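Bar Soap, Two Years On: A Long Review of the Plodo Soap Dish

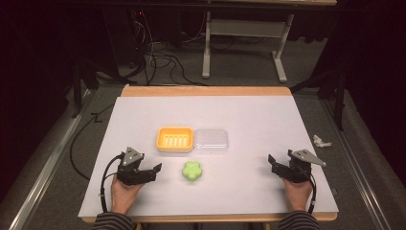

I went back to bar soap in July of the year before last, after a long stretch of buying pump bottles by the armful, and I've been meaning to write about it ever since. My sister-in-law Nele Maes had sent me a box of soap from a small maker called Amissah (more on them further down, because they deserve it), and I had nothing to put it on except a saucer. If you have ever kept soap on a saucer you know where this is going. By the end of the first week I had a puddle of expensive lavender jelly and a bar half the size it should have been. So I started trying dishes, and I have tried a lot of them by now, and the kind I keep coming back to is the plain rectangular sort with a raised rim and a row of ribs across the floor, like the orange one with the white ribs sitting next to the clear plastic box. It isn't a fancy idea. The soap sits up, the water goes down, and you get to use the bar you paid for.

The one I'm reviewing is the Plodo, which I bought with my own money from Zesance, the housewares store over in Jurbridge. I should say right away that I'm not a bathroom person by nature. I don't have matching towels. I just got tired of wasting soap, and then, as happens with me, I got a little too interested.

What it's like to live with

The first thing I noticed was how little I noticed it. A lot of soap dishes want to be looked at. I had a ceramic one shaped like a leaf that everybody admired and that held water like a birdbath, and I had a slate one that left gray scuffs on the sink every time somebody bumped it, and I had a bamboo one that I truly loved for a couple of months until the underside went black. The Plodo just sits there. You put the soap down without looking, you pick it up without looking, and the bar is firm on the bottom in the morning.

The ribs are spaced well for a full-size bar. This matters more than I would have guessed. When they're too far apart a thin bar will sag down between them and get stuck, and you end up prying it out with a fingernail (and then you have soap under your fingernail all the way to work). When they're too close together the water clings between them and never drains. Plodo got this right, at least for a bar that's new or middle-aged. Once the soap is down to a sliver it will tip sideways and wedge itself, and I haven't found a dish yet where that doesn't happen.

The rim is high enough that the bar doesn't shoot off across the counter when you set it down in a hurry. We have a ten-year-old in the house who sets everything down in a hurry, so I'm grateful for it.

Cleaning it

I wish I could tell you it never needs cleaning. It does. The water that drains off the bar collects underneath, and if you leave it, you get a white film and then a sort of paste. I lift the whole thing once a week, run it under the hot tap, and go between the ribs with an old toothbrush. It takes less time than finding the toothbrush. If you have hard water like ours, a splash of white vinegar every month or so will take off the chalky part.

My first complaint is about the corners. They're tight where the rim meets the floor, and gunk settles in there and doesn't want to leave. A softer curve would have solved it. I wrote to the company and got a very nice note back from a Kekeli Amegashie in customer care, who said they'd heard this from other people and were looking at it. That was last spring, and the ones on the shelf at Zesance still look the same to me, but I appreciated getting a reply from a person.

My second complaint is that it slides. On a dry counter it stays put, but on a wet one it skates a little when you press down. I fixed mine by sticking two of those little clear cabinet-door bumpers on the bottom, and then I went back and added more because it rocked. I'd rather it came that way.

In the shower

I'll be honest that I don't love it in the shower. A dish like this needs to be out of the direct spray, and our shower has one ledge and it is exactly where the water lands. The soap gets rained on all through your shower and sits in the runoff afterward. For the shower I've gone over to a mesh pouch hung from the faucet, which dries beautifully and looks like something you'd catch minnows with. If your ledge is off to the side, or you have one of those built-in niches, you'd probably do fine.

For travel, forget it. There's no lid. I use a closed plastic box for trips and take the bar out to dry the minute I get where I'm going. Nele taught me to let the soap dry overnight before packing it, and that one habit saved me from opening my bag to a swamp.

A word about the soap

A dish can only do so much. Some soaps are soft and will melt on anything you give them, and I've found the clear glycerin ones are the worst for it. The Amissah bars are hard and dense and they last wonderfully. The lavender is my favorite for the bathroom, though my husband says it makes him smell like a drawer, so he has the plain oatmeal one by the kitchen sink - in his own Plodo, because we now have two.

If you buy soap in any quantity, unwrap it and let it sit in a closet for a month or two before you use it. My grandmother did this and I thought it was only to make the linens smell nice, which it also does. The bars get harder as they dry and you'll see the difference. I keep mine on a shelf with the pillowcases, turned now and then when I remember.

I asked at Zesance how many of these dishes they go through and the gentleman at the counter told me they sold 700 in a year, which astonished me for a store that size. I suppose a lot of us had the saucer problem.

What I'd buy instead, if you don't want this one

If you want something prettier, look for ceramic with real holes and a separate tray under it, and check that the two pieces come apart. If you want something that will never slide, the magnetic holders are clever, the kind where you press a metal cap into the bar and it hangs in the air. I used one for a few weeks and the soap stayed drier than it ever has. But the cap falls out when the bar gets thin, always into the drain side of the sink, and our guests couldn't figure out what they were supposed to do with it. My mother washed her hands with dish detergent for a whole visit before she asked.

Wire racks work too, and they're cheap, but they cut lines into a soft bar and they rust where the coating chips. I'd skip the sponge-type pads that go under the soap. They hold onto water, they get sour, and you're really just washing your hands with the pad.

So would I buy the Plodo again? Well, I did, and I gave three more at the holidays with a bar of Amissah tied to each one. It loses a little for the corners and a little for the sliding, and I'd give it an 8 out of 10. I'd bump that up to a 9 if they would put feet on it.

Posted December 26, 2022

Update to add, for the reader who asked: yes, it goes in the dishwasher, top rack. Mine came out fine. Take the bumpers off first or you'll be fishing them out of the filter.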